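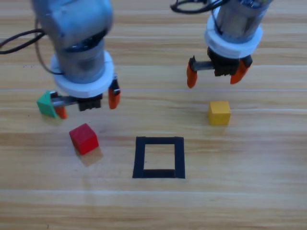

Tevholm 2811 wooden table - seven months in

Posted 3 April 2023

I wasn't going to write a review of a table. Then three different people asked me what mine was and whether it was worth the money, and I've typed out the same long message enough times now that it may as well live somewhere. So! The Tevholm, the 2811 (there are a few in the range and the numbers matter, because they change the top and the legs and sometimes both). I bought it from Starkport for $900 plus delivery and it's been in daily use ever since. Mostly good news, with a couple of grumbles, and one thing about the light that I'd want to know before buying.

What I was after

A big, plain, flat surface. My old table was a white laminate thing with a swollen corner from the time I left a pot plant on it over the Christmas holidays, and every mark showed. I wanted wood, I wanted it pale, and I wanted no lip or moulding around the outside so I could clamp things to it or slide stuff straight off into a box. I also didn't want to baby it. There are blocks and tape on this table as often as there are dinner plates, and I'm not the sort of person who remembers a coaster.

I very nearly went for the Dendance, which was cheaper and had a drawer. I had a good look at one in the shop, leaned on it, and it moved. It didn't move much, but once I'd felt it I couldn't stop leaning on it to feel it again, so that was that.

The colour

The website has it down as "natural", which could be anything. In real life it's a light honey, and the planks aren't all the same. You get bands, some pale beige and some tan and a few that are a bit darker and more amber, with the grain running the long way. I love it. If you're hoping for one even colour right across you probably won't, and I'd say go and see one first. Mine looked stripier out of the box than I expected and I had a small wobble about it on the first night (the lounge light didn't help). By the weekend I'd stopped noticing the stripes and started enjoying them.

Bright colours look terrific on it, too. A red cube or a green block really sings against that honey colour, and I never have to hunt for anything, which was a constant problem on my last table for the opposite reason - everything white just vanished.

Getting it up the stairs

Two boxes, one of them very heavy. The delivery blokes took both to the front door and no further, as they're entitled to, but the Starkport checkout page says "to room" in quite large letters and I'd have liked someone to tell me that it costs extra. I got the legs up by myself and had to wait till the evening for help with the top. Measure your stairwell! We had to stand it on its end to get round the landing and there's still a scuff on the wall.

The packaging was good. Thick cardboard corners, foam sheets, no polystyrene beads. One corner of the box had taken a proper knock and the table inside was fine.

Putting it together

Easy, mostly. You lay the top face down on something soft (I used a doona), line up the legs, put the bolts in finger tight, and then go round again with the key. The instructions are all pictures with no words, and the picture for the crossbar is drawn from underneath when all the others are drawn from the side. I put the bar in the wrong way round, had a cup of tea, and took it out again.

Things I'd do differently:

Use your own hex key. The one in the bag is soft and the end started rounding off on the last leg.

Don't tighten anything until all four legs are on. It says so, and I ignored it, and then the fourth one wouldn't line up.

Have someone there for the flip. The top is a two-person lift, no matter how you feel about your back.

Go round the bolts again after a fortnight. Two of mine had loosened a bit, and they've been good as gold since.

Living with it

It's steady. That's the main thing I paid for and I'm very happy with it. I can lean my whole weight on the end, or write on it while somebody else is rubbing something out at the other end, and it doesn't shimmy. The feet adjust, too, and I needed them to, as our floor slopes towards the back door like every floor in this street.

The surface is smooth without feeling plasticky. You can just feel the grain if you drag a fingernail across it. Crumbs come up with a dry cloth and most things come up with a damp one. I've had one proper stain so far, from a beetroot dip that sat overnight under a bowl, and it went faint after a wipe and then fainter over the next few weeks. I know where it is but visitors don't.

Dents are another matter. It's not a soft top exactly, but it isn't bulletproof either, and if you drop something with a corner it'll leave you a little souvenir. I've got a few now. On a dark table they'd drive me mad, and on this one the grain swallows most of them.

Tape

A section just for this, as it's the thing I was most nervous about and I couldn't find one review that mentioned it. I put tape straight on the table. I like to mark out a space on it, so a square of black tape on the wood is a pretty normal sight around here, and I wanted to know whether I'd be peeling up the finish each time.

So far, no. I pull it back low and slow, nearly flat against the table, and it comes away without lifting anything. The tape I left down longest (most of a month) did leave a tacky line, and I got rid of that with a bit of warm soapy water and some rubbing. Cheap tape was worse than the good stuff. I also noticed the wood under it was a touch lighter afterwards, just a hair, and it evened out by itself. I'd think twice about leaving tape down all summer in a sunny room.

And if you're laying a square, the grain is a real help for the first two sides. You follow a line along the planks, and then you only have to worry about the corners.

The light thing

Right, the grumble. The finish has more of a sheen than I'd have picked. It's nowhere near gloss, but it does catch the light, and there's often a pale line of reflection lying across mine. Small things get a soft, blurry reflection or shadow beside them as well. Most of the time I don't mind, it's quite pretty. If you take a lot of photos on your table, or you're bothered by glare, it might annoy you. I moved my lamp off to one side and that helped a bit. A blind would help more, and it's on the list.

I did wonder about knocking the shine back. The shop suggested a very fine pad, 3000 grit, used lightly with the grain, and I tried a patch on the underside and it came up lovely. I haven't had the courage to do the top. If I do I'll come back and add a note, and if I wreck it I'll probably go quiet.

Looking after it

Tevholm want you to use their own care kit, naturally. I bought it once. It's fine and it smells of oranges and it's dear for a tiny bottle. Since then I've been using Du, the one in the flat tin, and I can't pick any difference. A thin wipe of it every couple of months, left for an hour, then buffed off with an old T-shirt. It does make the amber bands look a bit deeper for the first day or so, so don't panic.

Avoid the spray polishes. I used what was left of a can on one end and it went streaky, and it took me ages to clean it off again.

Starkport's customer service

Mixed. The first email, about the missing foot pad (one out of the bag, no drama), took over a week to get an answer and the answer was a link to the assembly instructions. The second one got a real person who was lovely, and the pad came in the post a few days later with a spare. I'd phone next time.

The guarantee is on the frame and legs, and the top is only covered for faults, so read the page properly before you count on it for anything. Marks and dents are your own lookout.

Would I buy it again?

Yes, I would, at that price. I'd grizzle about the price first. It was more than I'd ever spent on a table and there are cheaper ones that would do most of the same jobs, but I've wanted one big steady surface for years and I use every bit of it, every day. If you only need somewhere to eat, save your money and get something smaller. If you spread out the way I do, with projects at one end and tea going cold at the other, have a look at it. Lean on it hard in the shop.

Good: steady as anything, lovely warm colour, no lip, cleans up easily, good with tape.

Not so good: dents if you drop things, a bit shiny under a lamp, rubbish hex key, the crossbar picture.

Four stars out of five. I'd have gone to four and a half if the delivery had made it up the stairs.

A quick addition, as I've already been asked: yes, the legs come off again without a fight, and no, the 2811 doesn't extend. There's a bigger one in the range that does, but it has a join across the middle and I didn't want one of those where I work. The bench that matches is sold separately. I've sat on it in the shop and it was comfy enough, a bit narrow for me.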